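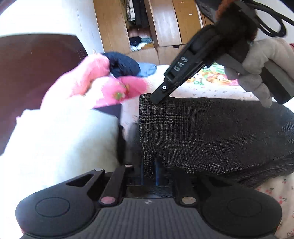
Vetley: Gallery

Vetley is the planner Nana Ayaaba and Gifty Boateng have been writing for two-gripper cloth handling. It decides where to hold a garment, which hand goes first, and when to give up. It is very good at the third one. The current build is 2, which replaced a build we no longer discuss.

The pictures on this page go up as the work does. For now there is one, and the notes belonging to it are these.

Checked garment on the cherry sheet, two grippers. The far one has its tip on a corner while the near one has an edge of the cloth between its blue strips. Holding a corner still is a separate action in the planner, called Holard. Gifty named it and has declined to say why.

On perception: a dark grid on a folded garment gives the edge finder plenty of lines to fall in love with, most of them nowhere near an edge. Odoi, our segmenter, once proposed 442 hems on a single shirt. We capped it at 56, and it now proposes 56.

On control: the grip loop waits 900 milliseconds before it will admit it has missed. Nana wants this shorter. Gifty wants it to miss less.

On tooling: the replay viewer can finally scrub backward. Unfolding looks superb in it.

Page last changed 5/19/26. More pictures in June, if Odoi cooperates.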